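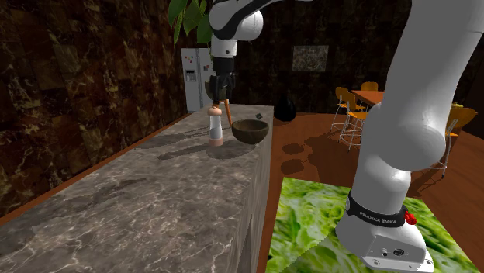 Supper club moves to Chege from August

The Loletti supper club is leaving its room on the quay and will be cooking at Chege from August. The new dining room is smaller, with 21 seats at one long table, so there will be two sittings a night in place of the single late one. The first is at 6.15pm and the second at 8.45pm.

Flor Lozano is staying on as cook and has written a new menu for the move. It opens with flatbread and a bowl of white beans with lemon, followed by a choice of braised lamb shoulder or baked squash with barley. The fish course has gone, as the Chege kitchen has only one oven and Flor wants it for the lamb. Pudding is still the burnt custard. She tried a plum tart in the spring and says it may come back when the fruit is better.

Dinner costs £4 more than before and now includes coffee. Wine is by the glass or bottle from the Gratadano list, or you can bring your own and pay corkage. Tap water and bread are free and will be topped up through the meal.

Bookings open at noon on the first of the month and are taken by phone or at the counter in the Stistberg shop. Please say when you book if you don't eat meat, or if there is anything that makes you ill. The lamb is marinated the day before, so late changes are hard to deal with. Parties of more than six will be asked to take the early sitting.

If you hold a voucher for the quay, it can be used at Chege until it runs out. Bring the paper copy if you have one. Those bought by phone are already on the new system.

The 123 bus stops outside and the last one back into town leaves at 11.20pm. There is no parking in the yard, but the car park behind the library is free after six and is 200 metres away. The door is on the side street, next to the shoe repairer's, and there is one step up.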